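Plasthorpe Voter Registration Project: progress report to the Burkance Fund, April 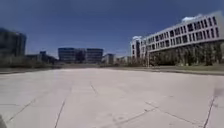 Concrete paving with office buildings beyond, under a clear sky.

Registration sessions have now been held in four of the five wards. We took 62 new applications, mostly from tenants who had moved within the borough. Two sessions in Dogar ward were put back when the hall booking fell through - both have new slots in May.

Lenka Jelínek has finished the postal vote leaflet and it is with the printer. Spending is within budget. We ask to move the unspent hall hire money to door-to-door work in Stiltitz ward.

Mohsin Khattak, project manager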